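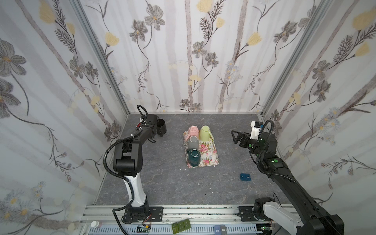
Figure 2. Two-arm cell with lined walls, tray and four mugs on the work surface.

Last updated: December

2. Planning and Ordering a Two-Arm Cell

Complete this section before you request a quote. Prices for the Komau cell are given per arm, and the enclosure is quoted as a separate line.

2.1 Fix the task set

1. List the objects the cell must handle in its first year. Mugs and small blocks, as in Figure 2, are a fair starting load.
2. Measure the widest object across its gripping faces. Compare this with the gripper opening on the Fevham data sheet.
3. Decide whether any task needs both arms at once. If none does, order one arm and a second mounting base. The base costs little now and saves drilling the front rail later.

Note: Budget for duplicates of every ceramic item. A pattern that goes out of stock halfway through a project will force a change of object set.

2.2 Measure the site

1. Allow a clear floor area of 40 square feet, including room for the operator's chair.
2. Check the door width against the longest rail. Rails ship uncut unless the order says otherwise.
3. Confirm that 2 separate power circuits reach the bench. Do not count a circuit shared with a heater or compressor.

CAUTION: Do not mount arms on a front rail that is fastened at the ends only. Order the center bracket.

2.3 Build the budget

Enter each item on its own line:

- Arms, grippers and mounting bases
- Cameras and camera mounts
- Aluminum frame, wall panels and work surface
- Cable conduit and slotted cable channel
- Wall coverings, trays and task objects
- Spare gripper fingers, one set per arm
- Freight and installation

Wall coverings are often left off. Allow for at least one change of pattern — Esteves sells by the full roll only.

2.4 Place the order

1. Send the completed list to Ingeborg Meinecke for a part-number check.
2. Order the arms first. Lead time is nearly 36 working days; frame parts from Domau arrive much sooner.
3. Hold the wall panels until the rail height is confirmed in writing by Hauke Fröhlich.

Note: Arms ordered separately may ship with different firmware. Request matching versions on the purchase order.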